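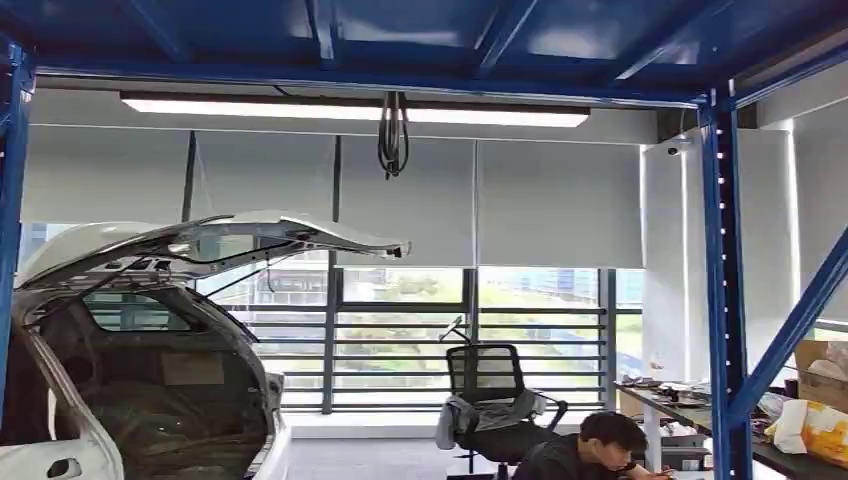

Podent Press will publish Florian Thaler's second novel, "The Ronstead Shift," at the end of the month, four years after his first. The story follows two sisters who inherit their father's debts and go to work at the same car plant he did. Its first chapter takes place beside a white hatchback body with the tailgate raised, the ribs and brackets on its underside still showing, and most of what the sisters say to each other in the book is said within reach of it.

The novel runs to 588 pages. Thaler said an earlier draft was longer and had a third narrator, an uncle, who now appears only in letters.

"I liked him too much," Thaler said. "He kept explaining things the reader already knew."

Podent is printing a hardcover and an e-book. A shorter edition for adult learners, cut to 147 pages and retold in simpler English, is planned for the fall. The publisher said Thaler approved the cuts himself – apart from the last chapter, which stays as he wrote it.

Thaler will read from the book at the Okafor Library in Vimthorpe on the last Saturday in April. The reading lasts 90 minutes, with time for questions, and is free. Seats can be booked at the front desk.

Comments (2)

marlowe_reads: Glad the uncle is mostly out. There was one too many in the first book as well.

T. Birch: Will the short edition be in large print? My reading group would use it.

Recent in Books
– Vimthorpe story prize names 4 finalists
– Poetry shelf moves to second floor
– Review: a ghost story with no house

We use cookies to remember your settings. Accept | Manage choices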